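Rolling noise from chairs on laminate, upper floor
Office Fit-Out & Furniture > Floors

semeniuk_k
Posts: 129
We moved into the upper floor of a two-level unit in January. Open plan, laminate throughout, stairwell open to the floor below with a metal railing along it. The tenants downstairs report a low rumble whenever a chair moves. The chairs came with the lease and I have no paperwork for the casters.

Floor is a floating laminate on foam underlay, boards 1524 mm long. Underlay thickness unknown. I would like to fix this without lifting anything.

railhead94
Posts: 80
Find out what casters you have first. Press a thumbnail into the tread. If it marks, soft. If it doesn't, hard nylon, intended for carpet, and that is most of your noise. Swap for soft polyurethane on the standard 11 mm stem. Measure the stem before ordering.

Virnura
Posts: 1524
Agree on measuring, disagree on "most". A floating floor over thin foam behaves like a drum skin whatever rolls on it. Soft casters take off the click at the board joints. The low rumble stays. You also have an open stairwell, so part of what they hear downstairs is airborne and never passes through the slab.

How is the floor laid out?

semeniuk_k
Thumbnail test done on one chair: no mark. Stem is 11 mm.

The railing side is the stairwell.
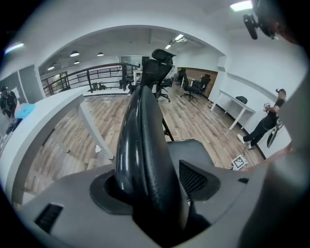
Black office chairs and white desks on the laminate, stairwell railing behind.

The worst spot according to downstairs is the strip between the desks and the railing. People roll along it instead of standing up.

railhead94
Hard casters, then. Order one set, fit it to one chair, and have somebody downstairs listen while you roll both chairs over the same joint. Cheap test. If there is no difference I'll concede the point to Virnura.

Virnura
Fair test, provided the same person sits in both chairs. Load changes the result more than people expect.

With that much hard surface I would also look at the railing edge. Open balusters do nothing for sound. A solid screen on the office side would help the airborne part, but check with the landlord and the fire people before attaching anything to a guard rail.

Mansa Bonsu
Posts: 94
I maintain the Saltthorpe building, similar floor. Chair mats were our first attempt and I do not recommend them on laminate. They creep, grit gets under them, and the finish goes dull in a rectangle. We ended up with soft casters on every chair plus a low-pile runner on the busy strip. Complaints dropped to almost none.

One more thing – clean the new wheels monthly. Soft tread picks up staples and paper scraps, and a staple in a caster will score a board in an afternoon.

railhead94
Mats are fine if you buy the type made for hard floors and lift them to sweep. The creeping kind is the carpet type with the studs cut off.

Mansa Bonsu
Ours were the hard floor type. Onotska, the thicker one. Still crept.

semeniuk_k
Ordered one set of polyurethane, 60 mm, no brakes. Will do the side-by-side with the same sitter. A runner is possible along the railing if the edge can be taped flat so it isn't a trip hazard next to the stairs.

Virnura
Use a beveled edge strip, not tape. Tape adhesive on laminate is a separate thread and a long one.

semeniuk_k
Noted. Set is on the chair. Test is tomorrow at 8 a.m., before the phones start downstairs. Will post the result for both chairs.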